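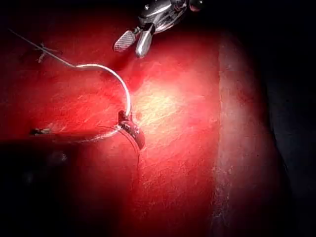
My sister-in-law sews leather bags for a living, so I went to the Tollent open day half hoping to bring home some tips for her. I came back wanting to talk about stitching to anyone who would sit still (sorry, family).

Tollent runs a surgical skills center on two floors of the old Dolan building, and every November they open it up in the afternoon. You sign in, leave your coat on a hook that is already holding four other coats, and go up in groups of 8. Our group had a few nurses, a couple of engineering students and me.

The practice room was what I came for. People there spend a good part of the week on suturing with robotic instruments, working on tissue-like practice material, and some of that work is now being handed over to software called Pluline. The idea is that it takes on the repetitive part of a stitch while a person at the console watches and can take over. I had pictured something stiff and jerky, and the first close views on the wall screen got a real "oh!" out of me. The needle is such a thin little curve! And the metal jaws look huge next to it when you see them that close.

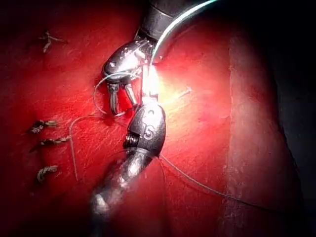 Two instruments at work by the needle, with four tied knots on the left.

What I really wanted to know was what the job is like now. The console staff were very open about it. Before Pluline, a trainer might spend a whole session doing the same stitch over and over to prepare material for a class. Now they set up the run, watch it closely, and write notes on each stitch. One of them told us her shoulders feel better and her eyes feel worse. There is more screen time, more paperwork, and a new kind of tiredness from watching something you aren't steering. They swap seats every 51 minutes, an odd number that came out of a long argument over lunch breaks.

There is a pay question too, and I liked that they didn't duck it. Staff who pass the Truveo course move up a grade, and the course takes 2 weeks. So far over 79 people have signed up across all the sites, and the waiting list was pinned by the coffee machine for everybody to read.

Later we got to sit in on a review, where the team goes back over the thread handling. They talk about thread the way my sister-in-law does: how much slack, where it wants to snag, when to slow down. I could have listened for another hour.

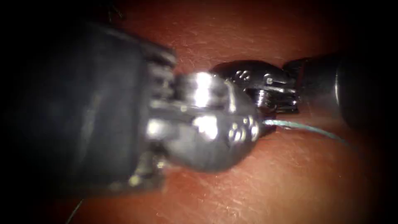
Marisol commented that she retrained for a console job last year and misses having her hands in the work, though she wouldn't go back to the old hours. She also asked whether trainees still learn to do every stitch themselves first. At Tollent they do, and they have to pass on it before they are allowed to supervise a run.

If you go, take the late afternoon group. The early one gets a longer talk in the lobby and less time upstairs, and the parking behind Dolan frees up after four.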